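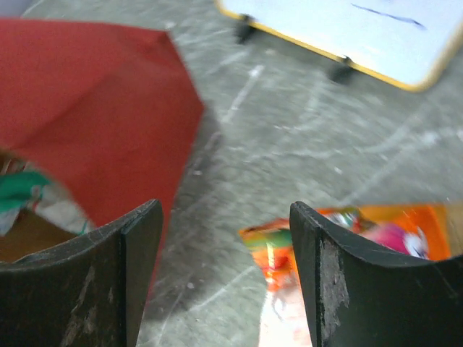
The Fallwood Voter Access Campaign is hiring two field organizers for the spring council election. The jobs are based at our shared building in Lill, and most shifts begin and end there. It is a working space, with scuffs and pale streaks on the gray, so there is no need to dress up. Organizers register new voters, recruit canvassers, and keep the door-knocking lists current for Fallwood and Pernness.

We do not endorse candidates. Staff may not hold a party office or work for a candidate while employed here.

Pay is $23 an hour for 34 hours a week, including some evenings. Mileage between towns is paid separately.
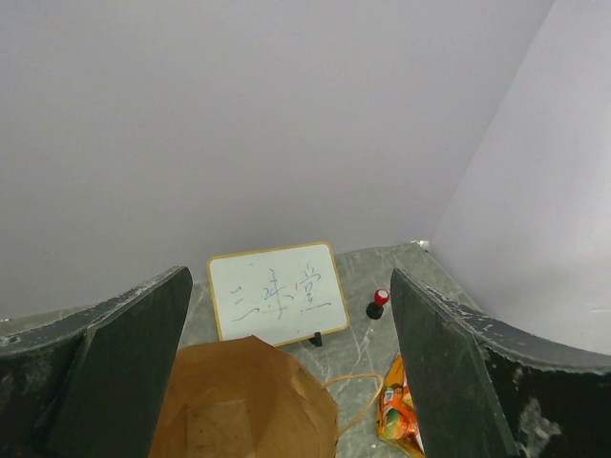
Applicants should be comfortable talking to strangers at the door and able to use a basic spreadsheet. A second language helps but is not required. Previous campaign work can be paid or unpaid.

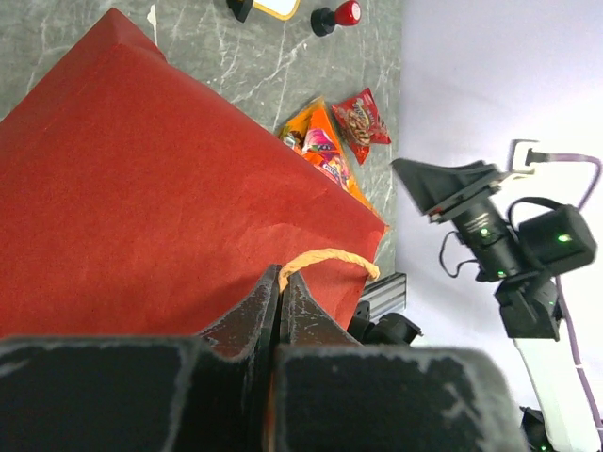
Rasa Laur

To apply, send a resume and a one-page letter to Emiko Sekiguchi, field director, at the Rernby Street office. Tell us which evenings you can work. Interviews will be held in February 2019, and late applications will be kept on file for the fall.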